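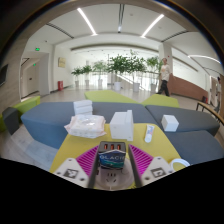 Balancing the carburetors on an older four-cylinder motorcycle

Written by Gijs De Graaf, Dec 28, 2020

When a four-cylinder motorcycle is getting old, the carburetors slowly go out of balance. The engine still starts and still pulls, but it shakes at idle, the clutch makes more noise than before, and in town it feels as if the bike is a little bit angry with you. Many owners then buy new jets or a new ignition coil. In my experience it is better to check the balance first. It takes an evening and it costs almost nothing if you can borrow the gauges.

I wrote this for bikes with one carburetor per cylinder, mounted on a common rail, with a linkage between them. If your bike has separate cables for each carburetor, the idea is the same but the adjusters are in a different place, and you need your workshop manual for that part.

What should be in order before you begin

Balancing is the last job, after the others. I made the mistake to do it first, on my own bike, and I had to do all of it again in the spring. Please check the following:

Valve clearances are set according to the manual, with the engine cold.
Ignition timing is correct and the spark plugs are in good condition.
The air filter is clean and it is fitted. Do not balance with the airbox open.
The rubber intake stubs have no cracks. Bend them with your fingers and look in the folds.
The throttle cable has some free play when the handlebar is turned fully to the left and fully to the right.

If an intake stub is cracked, stop and replace it. An air leak will give you a reading which looks like a wrong adjustment, and you will turn screws the whole evening without a result.

Tools

A set of vacuum gauges with hoses and adapters. I use a Zerance set which I bought from Koen Verbruggen when he sold his workshop things. The type with liquid columns is also good, but it must hang straight.
A long screwdriver, or the special tool with a socket on the outside, for the lock nuts on the linkage.
A small auxiliary fuel tank, or a longer fuel hose so that the tank can stand next to the bike.
A big fan for the front of the engine.
A tachometer, if you do not trust the one on the bike.

The fan is not a luxury. An air-cooled engine that stands still becomes hot very fast, and the inside cylinders are the first to suffer.

Step 1. Warm up the engine

Ride the bike for 3 miles or more. Running it on the stand is not the same thing, the oil stays too cold and the idle will change later. Then put it on the center stand, in a place with open doors. Exhaust gas in a closed garage is deadly, also when it is cold outside and you would like to keep the door shut.

Step 2. Remove the tank and connect the gauges

Switch off the engine and close the fuel tap. Take off the tank and connect the auxiliary one, a little higher than the carburetors. If your fuel tap works with vacuum, close the vacuum hose with a plug, otherwise you have made an air leak yourself.

Now remove the small screws or rubber caps from the intake ports and fit the adapters. Tighten them by hand only, the thread in the aluminum is soft. Connect the hoses in the same order as the cylinders, so that the left gauge is the left cylinder. It sounds simple, but with hoses crossing each other under the frame it is easy to be mistaken. I put a piece of colored tape on both ends of each hose.

Step 3. Calm the needles

Start the engine. The needles will jump wildly. Close the damper valve of each gauge slowly until the needle moves only a little. If it stands completely still you have closed too far, and the gauge shows nothing useful.

Before the first measurement, it is good to compare the gauges. Connect them one after another to the same cylinder and write down what each one shows. My second gauge always reads slightly low, and I have a note about it in the lid of the case.

Step 4. Adjust the linkage

Find which carburetor is the base one. On most bikes it has no adjusting screw, and the others are set to it. Let the engine idle at the speed given in the manual.

Begin with the pair on the left and bring these two to the same reading. Then do the same with the pair on the right. The screw in the middle of the linkage comes last, it moves one pair in relation to the other.

Work with very small movements. Loosen the lock nut, turn the screw a little, tighten the lock nut and look again. The reading often changes when the nut is tightened, so the only value that counts is the one after tightening. After each adjustment open the throttle shortly and let it close, so the linkage can settle.

If the idle goes up while you are working, bring it back with the main idle screw before you continue.

Step 5. Check with the throttle a little open

Raise the engine to about 2000 rpm and hold it there. The needles should stay close together. When they are equal at idle but go apart here, you probably have wear in the throttle shafts or in the linkage, or a slide that does not lift like the others. No screw will repair this. The carburetors have to come off the bike.

Switch off and let everything cool down if the job takes long. I do not let the engine run for more than a few minutes at one time, even with the fan.

Step 6. Put it together again

Remove the adapters and fit the screws or caps with new sealing washers. Old rubber caps become hard and leak, and new ones are cheap. Refit the vacuum hose of the fuel tap. Put the tank back, open the tap and look for drops of fuel under the carburetors before you start the engine.

Set the idle one more time, with the engine warm, and check the free play of the cable again. Turn the handlebar from side to side with the engine running. If the speed goes up, the cable is too tight or it is routed wrong.

When it still does not run well

One cylinder stays weak, whatever you do: measure the compression before you touch the screws again.
The idle hangs before it comes down: look for an air leak, or a linkage that needs cleaning and a drop of oil.
Good at idle, flat on the road: the balance is probably fine. Clean the main jets and check the fuel level in the float bowls.

Dougal Yule has asked me about pilot mixture screws, and that is a separate job which I do after the balancing. I will write it down when I have done it on the 400 in September.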